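Plüschtiere waschen, ohne dass sie hart werden

Haushaltstipps aus Illaten
Montag, 29. Juni 2026

Im März habe ich auf dieser Seite über Wolldecken geschrieben, und danach kamen viele Fragen zu Kuscheltieren. Darf man sie in die Maschine geben? Warum riechen sie später nach Keller? Ich bin keine Fachfrau für Textilien, aber ich wasche seit Jahren für drei Kinder und habe einige Fehler schon gemacht.

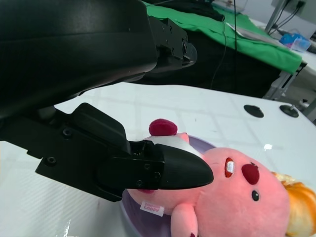
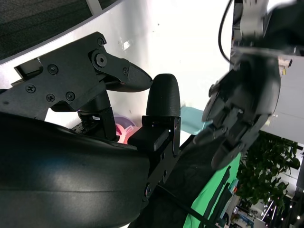
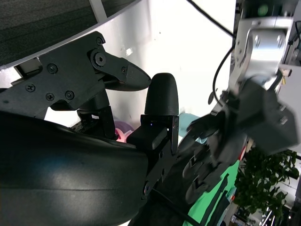
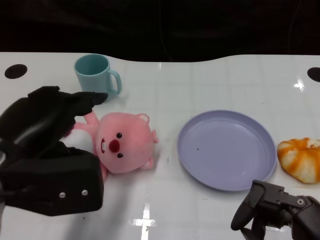 Ein Kommentar aus Wolde zum letzten Beitrag: Bei uns kommt alles Weiche zuerst in einen alten Kissenbezug, mit Knoten oben. Ein Wäschenetz hatte ich auch, aber der Reißverschluss ist immer aufgegangen. Und bitte kein Weichspüler, der Plüsch wird davon so schmierig!

Mit dem Kissenbezug bin ich einverstanden. Beim Weichspüler war ich lange anderer Meinung, jetzt lasse ich ihn auch weg.

Vor dem Waschen
Lesen Sie das Etikett, wenn noch eines da ist. Drücken Sie das Tier überall mit den Fingern: Spieluhr, Batteriefach, Körner oder Holzwolle gehören nicht ins Wasser. Offene Nähte nähe ich vorher zu, mit doppeltem Faden und kleinen Stichen. Bei kräftigen Farben mache ich eine Probe mit einem feuchten weißen Tuch an einer Stelle, die man später nicht sieht. Färbt das Tuch sich, wasche ich nur von Hand und allein.

In der Maschine
Schonprogramm, 30 Grad, flüssiges Waschmittel. Ich nehme das von Novora für Feines, die halbe Menge reicht. Pulver bleibt gern im Flor hängen. Geben Sie zwei Handtücher dazu, damit die Trommel ruhiger läuft. Schleudern nur niedrig – meine alte Maschine konnte es nicht unter 800, da habe ich die Tiere lieber im Handtuch ausgedrückt.

Von Hand
Lauwarmes Wasser in eine Schüssel, ein kleiner Löffel Waschmittel, nicht reiben, sondern drücken. Zweimal klar spülen, bei dichtem Plüsch dreimal.

Trocknen
Der Kellergeruch kommt fast immer vom Trocknen. Außen fühlt sich der Stoff schon trocken an, innen ist die Füllung noch feucht. Ich lege die Tiere auf ein Gitter und drehe sie morgens und abends. Auf die Heizung lege ich sie nicht mehr, ein Hase hat davon einen ganz steifen Bauch bekommen. Am Ende gehe ich mit einer weichen Babybürste gegen den Strich.

Wenn Waschen nicht geht
Natron in eine Tüte, das Tier hinein, gut schütteln, über Nacht liegen lassen und draußen ausbürsten. Gegen Flecken hilft es wenig, gegen Geruch schon. Eine Packung hat bei uns im Laden 49 Cent gekostet und reicht für sechs kleine Tiere.

Fragen zu Puppen mit Haaren sammle ich noch, die kommen im nächsten Beitrag.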